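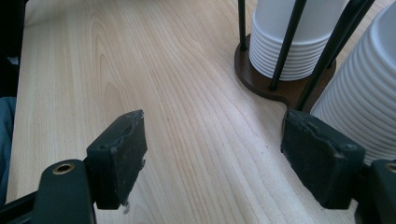 Re: handing over the farm, where do you start?

Hi all,

I've been meaning to answer this one since it came up, and then calving got in the way, so sorry for the slow reply. Quoting the bit I'm answering:

> My folks are in their seventies and everything is still in Dad's name,
> the ground, the machinery, the checking account, all of it. My brother
> wants to keep milking and I don't. Did anyone here use a family
> partnership, or did you just do it by will? And how did you bring it
> up without a fight?

We went through this four years ago on our place outside Drisham, so take it for what it's worth (I'm not a lawyer, I just paid one!).

We own 122 acres and rent the rest, and the first thing we found out was that the deed didn't match what we'd been farming. There's a strip along the creek that my grandfather swapped with the neighbors on a handshake, and it never got recorded. Sorting out that one strip took from December clear through to planting. So before you talk to anyone about partnerships or trusts, go down to the county office and pull every deed. Ours were filed under two different spellings of the family name, which was a fun afternoon.

We ended up with a partnership for the cows and equipment, and the land stays separate, with a written lease between the two. The Restrepo office over in Brarkley drew it up. The bill was $3,394 all in, and $1,704 of that was the survey on the creek strip, so if your lines are clean you might get off lighter. I grumbled at the time. I don't now.
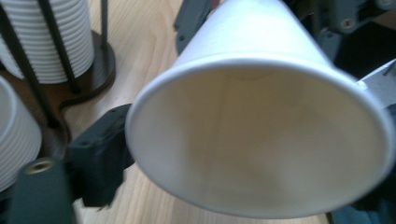
The part I'd do differently is the off-farm sibling. My sister got written in at the very end, almost as an afterthought, and she felt it. She has first refusal on the house and a payout spread over a bunch of years, and she's fine with it, but she should have been sitting there from the first meeting. That would be you in this case, so speak up early.

As for bringing it up, we had the talk in the truck on the way back from the Gimmont sale. Dad talks better when he's driving and doesn't have to look at anybody. Mom turned out to have a whole folder of notes already, some of it older than my kids!

Oh, and check who's named on the crop insurance and the milk contract. We changed everything else and forgot the milk contract, and one check for $1,586 sat in limbo until we got the paperwork straightened out.

Happy to send a blank copy of our lease if you want to see how it's laid out, just write me off list.

Good luck with it, and go easy on your brother.

List archive page last updated in March

This site uses cookies to remember your reading preferences. By continuing to browse the archive you accept their use.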